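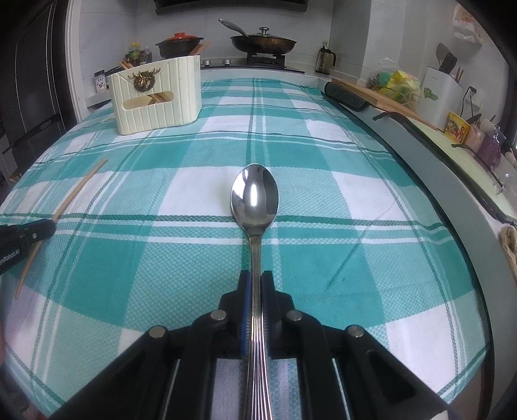 3.2 Collecting demonstrations by hand

Demonstrations were recorded with a pair of hand-held grippers, one for each hand, whose jaws match those mounted on the two arms. The operator stands at the table, works through the task at normal speed, and presses a foot switch to mark the start and end of each attempt. No arm is present during recording. This differs from the remote-control setup used for Brematow, in which the operator drives the arms through a leader device and sees the workspace only on a monitor.

Figure 2. View from one gripper in the table-setting task. The jaws hold a spoon by the handle; chopsticks are in the caddy at the back left.

We collected 800 demonstrations of the table-setting task by hand and 200 by remote control, in home kitchens with their own tableware left in place. Thin objects caused most of the rejected attempts. A spoon gripped near the end of the handle tends to turn in the jaws when lifted, and operators were told to grip it closer to the bowl. Chopsticks were harder — a single stick lying on cloth offers little height for the pads to close on, and several operators pushed it along the fabric before getting hold of it. We kept these attempts if the stick was finally lifted, as the policy needs to see recovery.

Gripper pose was estimated from the wide-angle view and the inertial readings. Plaid and striped cloths gave stable tracking; plain white ones did not, and five sessions were dropped for this reason. Labels were checked by Ebise Bogale using the Sepp viewer. Jaw opening was smoothed with a short median filter before training, and the same filter was applied to the remote-control data so that the two sets could be mixed, as described in Section 3.3.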